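ふでばこのしくみ　ふたとちょうつがいの話

よみもの・身のまわりの道具
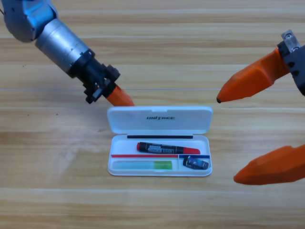

うちのふでばこは、ふたの根もとが白くなって、そこから割れました、とブラゴイェ・ヴカディノヴィッチさんからおたよりがありました。毎日あけたりしめたりしただけで、落としたことは一度もないそうです。なぜ同じ場所だけが割れるのか、という質問でした。

この質問に答えるには、ふでばこを三つの部分に分けて考える必要があります。えんぴつを入れる部分を「本体」、上にかぶさる部分を「ふた」、本体とふたをつなぐ部分を「ちょうつがい」とよびます。写真の白いプラスチックのふでばこは、ちょうつがいが奥の辺にあり、ふたが本体のうしろに立つ形であいています。ふたの内側には「UNITREE」という文字が入っています。

１　本体の役わり

本体は、底と、まわりをかこむかべでできた浅い箱です。えんぴつは丸いものも六角形のものも、ころがったりすべったりします。かべがあれば、机がかたむいても外に出ません。

かべにはもう一つ役わりがあります。うすい板は、手で持って曲げると簡単にしなります。ところが、板のまわりを折りまげてかべを立てると、急に曲がりにくくなります。これは紙でもたしかめられます。折っていない画用紙のはしを持つと、反対がわはたれさがります。四つの辺を折りあげて浅い箱にすると、たれさがりにくくなります。箱の形は、中身をかこむと同時に、材料がうすくても形をたもつための形です。

２　ふたの役わり

ふたは、中身が飛びださないようにするものです。かばんの中では、ふでばこはたてにも、さかさまにもなります。このとき、中のえんぴつの重さはふたにかかります。

ふたには、ほこりを防ぐ役わりもあります。消しゴムは表面に細かい粉がつくと、紙をよごすことがあります。ただし、ふたと本体のあいだには、ふつう小さなすきまがあります。ふたをしめても水は入ります。水とうのふたには、すきまをふさぐゴムの輪がついているものが多く、この点がふでばことちがいます。

３　ちょうつがいの種類

ちょうつがいは漢字で「蝶番」と書きます。羽を広げた蝶に形が似ていることから、この名前がついたといわれています。ドアについている金属のちょうつがいを見ると、二枚の板が一本の軸でつながっています。

ふでばこによく使われるつなぎ方は、おもに次のとおりです。

軸を使うもの
かたほうの部品に細い棒があり、もうかたほうの穴に入っています。ふたは棒を中心にして回ります。動くときに材料は曲がりません。棒と穴がこすれるので、長く使うと穴が広がり、がたつくことがあります。

うすい部分を曲げるもの
本体とふたがひとつづきのプラスチックで、さかい目だけがうすくなっています。ふたをあけると、うすい部分が曲がります。部品が少なく、組み立ての手間がかかりません。ポリプロピレンというプラスチックは、くりかえし曲げても切れにくい性質をもっているため、この方法によく使われます。

布やシートでつなぐもの
かたい板のあいだを、やわらかい材料でつなぎます。磁石でとじるふでばこに多い方法です。

自分のふでばこがどれにあたるかは、ふたをゆっくり動かしながら、つなぎ目を横から見るとわかります。写真だけでは見分けられないことがあります。

４　なぜ根もとが割れるのか

最初の質問にもどります。ヴカディノヴィッチさんのふでばこは、うすい部分を曲げる種類だったと考えられます。

プラスチックは、ひじょうに細長い分子がからみあってできています。曲げると、外がわは引っぱられ、内がわはおしちぢめられます。力が小さければ、手をはなすと元にもどります。力が大きいと、目に見えないほど小さなすきまができます。小さなすきまがたくさんできた部分は、光がいろいろな向きにはねかえり、白っぽく見えます。これを「白化（はっか）」といいます。

白化した場所は、ほかの場所より弱くなっています。同じ場所を何度も曲げると、すきまどうしがつながり、やがてひびになります。一回の力は小さくても、くりかえすことで材料がこわれる現象を「疲労（ひろう）」といいます。人がつかれるときと同じ漢字を使いますが、材料の疲労は、休ませても回復しません。

計算をしてみましょう。ふたを１日に２回あけるとします。500回に達するのは250日目です。授業のたびにあけしめする人は、もっと早く500回になります。何回でこわれるかは、材料の種類、うすい部分の厚さ、気温、曲げる角度によって変わります。１月の寒い朝のように温度が低いときは、多くのプラスチックはかたくなり、割れやすくなります。

５　ふたを立てる角度

ふたをあけたとき、まっすぐ上に立つものと、机につくまで倒れるものがあります。

机につくまで倒れるふでばこは、広い場所を使います。せまい机では、ふたの上にノートをのせてしまうことがあります。その重さがちょうつがいにかかると、根もとがむりに引っぱられます。

途中で止まるふでばこは、場所をとりません。そのかわり、止まっているふたをさらにうしろへおすと、大きな力がはたらきます。ふたの先をおす手は、ちょうつがいから遠いところにあります。てこの原理により、小さな力でおしたつもりでも、根もとには大きな力がかかります。止まったところから先へは、おさないようにします。

６　しらべてみよう

用意するもの
工作用紙、はさみ、定規、えんぴつ、セロハンテープ

手順
工作用紙を、同じ大きさの長方形に二枚切ります。
一枚は、まんなかに定規をあてて折り目をつけます。
もう一枚は、まんなかで切りはなし、切ったところをセロハンテープでつなぎます。
二枚とも、同じ角度で開いたりとじたりします。
23回曲げたところで、つなぎ目のようすをノートに書きます。
つづけて87回まで曲げ、もう一度書きます。

ノートには、折り目の色、毛ばだち、やぶれのあるなしを書きます。曲げる角度がとちゅうで変わると、くらべられなくなります。同じ人が、同じ速さで行うのがよい方法です。紙とプラスチックは別の材料ですから、紙の結果をそのままふでばこにあてはめることはできません。しかし、弱る場所が折り目に集まるようすは、紙でも観察できます。

７　ことばのまとめ

ちょうつがい　二つの部品をつなぎ、回るように動かす部分。
白化　力がかかったプラスチックなどが白く見えるようになること。
疲労　くりかえし力がかかって、材料が弱くなること。
てこの原理　支える点から遠いところに力を加えると、近いところに大きな力がはたらくこと。

割れたふでばこのふちは、とがっていることがあります。さわるときは指を切らないように気をつけ、すてるときは住んでいる町の分別のきまりをおうちの人とたしかめてください。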